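Bench Assembly and Sorting Operative (part-time), Ustbridge
Ref. 1618

Lergate packs small control parts and counter goods for trade customers. We require one operative for the bench room at Ustbridge. The post is fixed-term and runs to the end of September, 29 hours per week.

The work consists of taking mixed parts from stock, checking each against the pick sheet and placing it in the correct tray. Items include push-button switches, service bells and short cable sets. Each bench is laid with a paper mat, which is replaced at the start of every shift. Trays are wiped before use and returned to the rack when the order is closed.
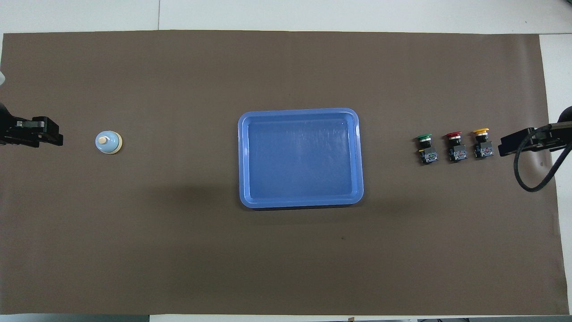 Bench with blue tray, service bell and push-button switches on brown paper.

Applicants should be able to read a parts list, tell colours apart reliably and work seated for up to two hours at a time. Experience of light assembly is useful but not required. Training is given on site in the Kiss labelling system. Standard orders are packed in lots of 200.

The post includes occasional cover at our Budport store. Travel between sites is paid. Safety shoes and overalls are supplied.

To apply, send a CV and a short covering letter quoting the reference above. Applications close on November 16, 2022. Shortlisted applicants will be asked to complete a sorting exercise at the bench.

Contact | © Lergate | Back to top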